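August 18, 2024

Glaze tests again, and the kiln room is stifling, so I've brought the notebook out to the long table by the window. Second go at the Plurley white. Rongrong mixed the new bucket while I was waxing feet, and it went through the sieve like a dream this time! (Last time we were scraping lumps off the mesh with a rubber kidney for most of an afternoon and I was not good company.)

Batch was 300 g dry, same recipe as in May except the china clay is from the Wustden bag now, the old one having finally run out. I'm a bit suspicious of that bag. It feels grittier between the fingers and it drank more water than I expected before it got to single cream. I wrote the water down on the lid of the bucket and then wiped the lid, so that's gone. Thick enough to coat a knuckle and still see the creases, if that helps anyone.

Tiles are stamped P1 to P10. The first five are the buff stoneware, the rest are Ustyna's dark body, the one that bloats if you so much as look at it. One dip on the left half, two on the right, three seconds a dip, counting out loud like an idiot. P4 got a thumbprint. P7 I dropped on the bench and it lost a corner but I've glazed it anyway.

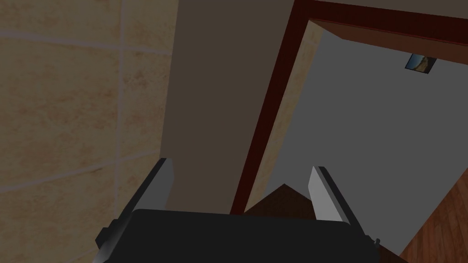
Rendered gripper, fingers open.

Crawling is still what I'm chasing. On the May tiles it pulled back from every edge on the dark clay and left bare little islands, and Wycliffe reckons that was dust on the bisque. Could be - we'd been sanding in there all week. So this time everything got a wipe with a damp sponge and sat overnight before dipping. If it crawls again I'll blame the clay bag and try calcining half the kaolin, same as Lovely did for her Favudside blue, which had exactly this trouble and came right on the second firing. She's promised me her notes but they're in a box somewhere from the move.

Shelf plan: P1 to P5 on the middle shelf, towards the back, dark ones on the bottom where it runs a touch cooler. Ariel's big platter has the top to itself and please don't put anything under the rim, it slumped last time and ate a mug. Cones in front of the lower spyhole. I've asked for a slower climb at the end and about 37 minutes' hold, then let it fall on its own with the bungs in.

Notes for whoever unpacks:
- tongs are on the hook by the sink again, put them back
- P6 has a drip on the underside, check it before you pull
- shelf number 509 has a hairline crack, I've turned it to the wall, don't use it

Need more wax resist and another small sieve. Rongrong is ordering from Macapagal anyway so I'll add mine to hers.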